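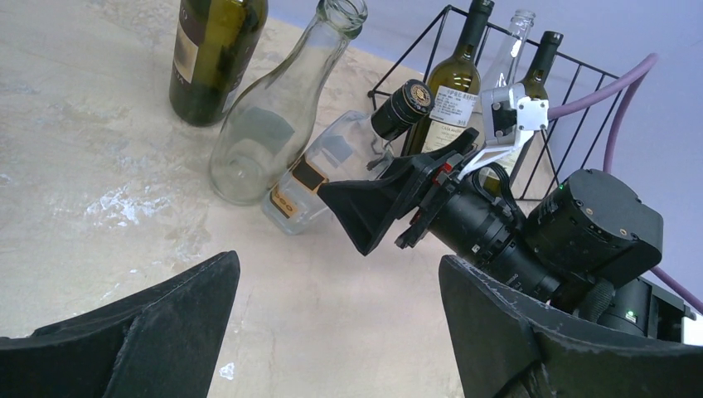
Do I need two arms to load a bottle rack?
One will do it if the bottles are already standing up and you are patient. Two let you hold and place at the same time, and they also let you run one arm into the other, which is a large part of what we cover in this session.

Handout 2: Bottles, Racks and Other Ways to Lose a Saturday's Worth of Sleep
Shared workshop build course, Britby. Notes by Oluwaseun Fashola, with corrections by Faisal Talpur, who has asked that I mention the corrections.

Where we left off
By the end of the last session your arms should be bolted to the rail and answering to their own names. If the left arm moves when you command the right, swap the IDs in the config file before you do anything else. Do not swap the cables to match. Someone always does, and then we have two wrongs and a very confident builder.

Why glass
Glass is a rude thing to pick up. It is smooth, it rolls, and clear glass is hard for a depth camera to measure, so the software will often report the table behind the bottle and aim for that. Labels help. A bottle with a paper label gives the detector something to hold on to; a bare one gives it mostly reflections of the ceiling lights.
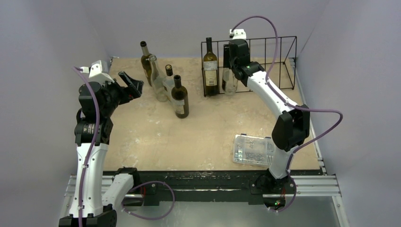 Grip low on the neck or high on the shoulder, and pick one before you start tuning. The neck is narrow and forgiving, but the bottle swings when you lift. The shoulder keeps it steadier and asks more of the fingers, which will slide up the slope if you close them too slowly. The Gomik script assumes the neck. If you want the shoulder, change the approach height yourself and write down what you changed.

Speed
Cap the joint speed at 14 percent for the first runs. Yes, it is dull to watch. My first version had no cap, and I spent the evening with a dustpan. 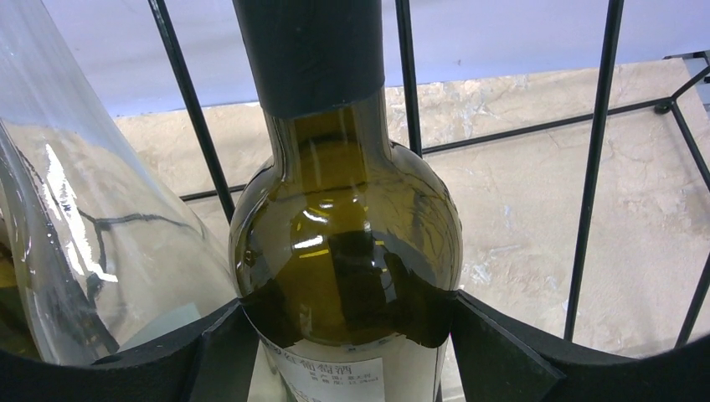
How do I teach the arm where the rack slots are?
Move the gripper by hand to each slot, save the pose, then save a second pose straight above it. The arm should always travel through the upper pose first. If the rack gets bumped, throw the saved poses out and teach them again.

That last part matters because a wire rack weighs very little. Clamp it or tape it down. Almost 300 of the failed placements in our January log came from a rack that had crept sideways while we blamed the software, the camera, the wiring and, for one unpleasant hour, each other.

Turn taking
The Iltard scheduler keeps a simple flag for the space over the rack. An arm has to own the flag before it enters and give it back after it leaves. Error 922 means both arms think they own it. Hit the stop button, back them out one at a time by hand, and restart the scheduler. Restarting it without backing them out gets you error 922 again, with more noise.

Leave slack in the cables at every joint. Run each arm through its full reach with the gripper open and watch the loops. A loop that looks silly at rest is usually the right length at full stretch.

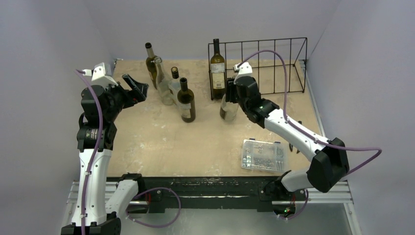
Fig. 4. Right gripper holding a clear bottle in front of the rack.

Before next time
Teach two slots and place the same bottle in each until you are bored. Bring your log, including the bad runs. Faisal will have the Bastos finger pads by then, and anyone whose bottles keep slipping can try a pair. Please put the screws back in the organizer box by size. I sorted it once and do not plan to again.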